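The great lunchbox reshuffle

3 min read

I've been meaning to write about food containers for weeks, and on Wednesday I finally emptied the whole cupboard. All of it, out on the side. I'm not proud of how many lids had no bottoms (or the other way round, which is somehow worse).

My new rule is that a container earns its shelf space if it shuts properly and I still like it after 12 washes. The dark-lidded one with the little orange bit on top is staying, scuffs and all!
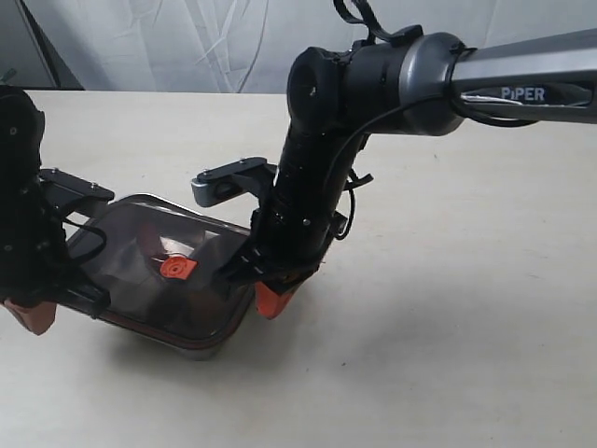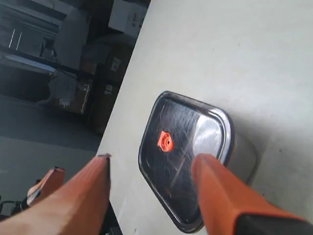

Sigrún Snorradóttir wrote back after my last post to say I was storing everything wrong, and that lids should never go on until the box has aired overnight, or you get that stale cupboard smell. She stands hers on their sides in a washing-up rack, lids behind, biggest at the back. I tried it, and it does take up more room, but I can find things before 9 in the morning now, so she wins.

The old Koivisto tubs have gone to my sister, who swears she'll use them for buttons. Next up is the baking drawer, where I already know there are 3 rolling pins and no scales.

15 comments
Share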